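Motaung Floor Care

Home > Wood Floors > Soaps and Cleaners > Skavik Wood Floor Soap

Skavik Wood Floor Soap, Natural
Item 578
38 fl oz bottle, concentrate
4.6 out of 5 (94 reviews)
In stock

Choose a shade: Natural / White
Quantity: 1

Add to cart Save for later

For oiled, soaped and lacquered wood floors. Lightly scented with linseed and a little citrus peel. Mix with lukewarm water, mop, let dry, and get on with your day.

About this soap

We have been selling Skavik for longer than we have had a website, and for most of that time it sat on the bottom shelf by the register in plain brown bottles with a handwritten price. People came in for sandpaper or a can of oil, we would ask what they were washing the floor with, and there would be a little pause, and then they would say dish soap, or vinegar, or that spray with the lemon on it. We never scolded anybody! But we did usually send them home with a bottle of this.

A wood floor soap is a simple thing. It is made from plant oils, and a small amount of that oil stays behind on the boards every time you mop. On an oiled or soaped floor that matters a great deal, as the finish is thin and gets used up where people walk. Over a year or so of regular washing you build up a soft, slightly silky surface that shrugs off everyday dirt and feels very nice under bare feet. On a lacquered floor the soap has less to do, and you should use a weaker mix (see below), but it still cleans gently and won't dull the shine the way stronger cleaners can.

Skavik comes in two shades. Natural has no pigment in it and suits oak, walnut, cherry and anything else you would like to keep warm in color. White has a little white pigment and is meant for pale floors that you want to keep pale – ash, maple, white-oiled oak and scrubbed pine. If you're torn between the two, start with Natural. You can always move over to White later on, and it is a good deal easier than going the other way.
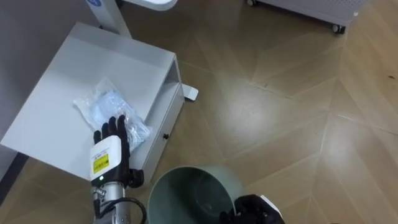
How much to use

Almost everyone uses too much. We did it ourselves for years, and the result is a floor that feels a little tacky in warm weather and shows every sock print. Please measure it the first few times, with a real measuring cup, until you get a feel for the color of the water.

Oiled or soaped floors: half a cup of soap to one gallon of lukewarm water
Lacquered floors: two tablespoons to one gallon
New soaped floors, first three washes: one cup to one gallon
Stair treads and thresholds: same as the rest of the floor

Shake the bottle well before you pour. The oils settle when it has been standing, and in the White shade the pigment goes right to the bottom and sits there like paint. Turn the bottle upside down for a minute if it has been in the closet since spring.

How to mop with it

Vacuum or sweep first, and take your time with it. Grit is what really scratches a floor, and a wet mop will push it around the room quite happily. A soft brush head is best. If yours has a spinning roller, switch that off.

Fill two buckets, one with the soap mix and one with clean water. Dip the mop in the soap, wring it until it is damp and no longer drips, and wash a patch about as big as a dining table. Then rinse the mop in the clean water, wring it hard, dip it in the soap again and carry on to the next patch. The dirty water stays in the rinse bucket and your soap mix stays fresh to the end. Our grandmothers all knew this and somehow it got lost when mops started coming with a spray trigger.

Always work along the grain and finish each patch with a long stroke in the direction of the boards. Leave the floor to dry on its own. It will look streaky while it's damp, and then the streaks go as it dries, so try not to fuss over them. If the floor still looks cloudy the next morning, the mix was too strong – go over it once with plain lukewarm water and use half as much soap next time.

Herringbone, chevron and other patterned floors

We get more letters about patterned parquet than about anything else, and the question is nearly always the same one: which way is along the grain when the grain goes two ways? The short answer is that you pick one. Follow the long line of the pattern from one end of the room to the other, usually from the window toward the door, and let the mop cross the blocks at an angle.

The long answer has to do with edges. A patterned floor has many more joints in it than straight boards do, and water loves a joint. So wring the mop harder than you think you need to, work in smaller patches, and never let a puddle stand. If a row of blocks starts to feel raised at the ends when you run your hand across, you have been mopping too wet for too long, and it's time for a rest. Give it a few weeks with just the vacuum and a dry cloth. Quite often the blocks settle down again by themselves.

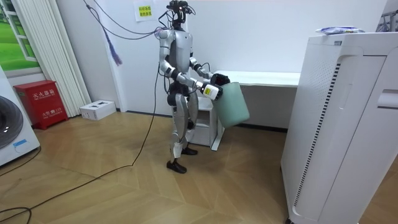

Choosing between Natural and White gets harder on a patterned floor, and it's worth looking at the whole room before you decide. Blocks laid in different directions catch the light differently, so the same soap can look a touch lighter on one half of the pattern and a touch warmer on the other. Walk around the room at nine in the morning and again at four in the afternoon and you will see what we mean. The furniture and walls come into it too. With a light herringbone floor, white walls and a white desk, like the room in the photo, we would lean toward Natural, as there is plenty of white already and the wood can be the warm thing in the room. If your walls are a deep color and the floor is the palest thing you have, White will keep it that way for many years.

Small rooms, heavy furniture and the corners you forget

Home offices, sewing rooms, nurseries and the like tend to wear in one spot and stay like new everywhere else. It's the patch by the chair, or the strip between the door and the changing table. You can give that spot a little extra by washing it twice with the normal mix, letting it dry in between. Please don't pour soap straight from the bottle onto the boards, tempting as it is.

Pull out the light pieces a couple of times a year and wash beneath them. Wood changes color with daylight, oak and cherry most of all, and a cabinet that has stood still for five years leaves a very tidy square behind it. Felt pads are a cheap kindness to any floor. We like the Banden pads, which come in a tin and are thick enough to last, and we'll put a few loose ones in your parcel if you leave a note at checkout.

Will it work on my floor?

Oiled floors: yes, either shade
Soaped floors: yes, and please don't use anything else
Lacquered floors: yes, weak mix, Natural only
Waxed floors: Natural, and sparingly
Engineered wood: yes, according to the finish on top
Laminate and vinyl: no. There's nothing for the soap to soak into and it will leave a film
Cork: try a small corner first
Unfinished wood: treat it first, then wash

If you don't know what finish you have, put a few drops of water in a corner and wait ten minutes. A dark spot means the floor is probably oiled or soaped and getting thirsty. Beads that sit there looking pleased with themselves usually mean lacquer, or an oil that's still in very good shape. Wipe it up afterward.

Our own floor

The shop floor here is 562 square feet of oiled oak, laid before we moved in and walked on by customers in every sort of boot. We wash it with Natural in the evening after closing, and every May we move the shelves out and oil the part by the register. It has dents and a burn mark from an iron we were foolish enough to demonstrate. We are very fond of it, and you are welcome to come and look at it and ask us anything you like.

Details

Size: 38 fl oz
Shades: Natural, White
Item number: 578
Scent: linseed, light citrus
Storage: keep from freezing, lid on tight
Shelf life: two years after opening

Keep out of reach of children and pets. Rinse with water if it gets in your eyes. Soapy floors can be slippery while damp, so keep the dog out until everything is dry (ours has never once respected this).

Goes well with

Banden felt pads, assorted tin
Ikorden cotton mop head, wide
Ikorden maintenance oil, Natural and White
Motaung two-bucket set with wringer

Shipping and returns

Orders placed before noon go out the same day. In the coldest part of winter we hold liquid soaps back during a hard frost, as frozen soap separates and never quite comes back together, and we will write to you if that happens to your order. Unopened bottles can be returned within thirty days. If you opened one and it isn't right for your floor, write to us anyway and we'll find something that is.

Write a review Ask a question Back to Soaps and Cleaners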